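3.2 Instructions printed on household packets

It would be easy to pass over the humble packet on the way to grander kinds of writing, and for a good while we did. But Olmedo and Prosser made us look again, and we are very glad they did! Our collection now holds 80 packets, and in 14 of them the steps for opening or holding the box are told almost wholly through little line drawings, with hands doing the work that words might have done.

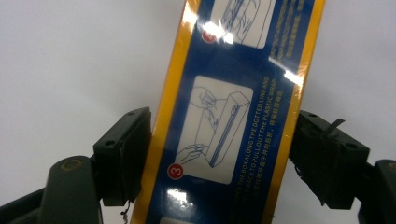 Figure 2. Instruction panels on the blue face of a film-wrapped box, with drawn hands holding a drawn box.

We were especially taken with the way one drawn hand grips the top edge while the other takes the bottom corner, its fingers stretched out along the base.
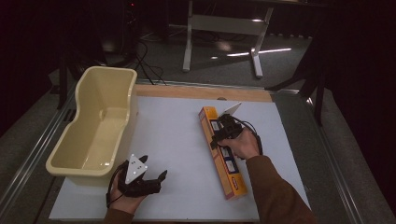 Readers in our October sessions at Drendance often told us that they look for pictures before they look for words (Wynne, in her notes, calls this "shopping with the eyes"). Long, narrow packets ask something particular of a designer, as there is so little width to play with. On the orange-and-yellow box, the small illustrations sit in three white panels along a dark blue stripe, and we read such a row as a strip to be followed from one end to the other. Kaijage would sooner treat each panel as a sign in its own right, and we return to her view in Section 4.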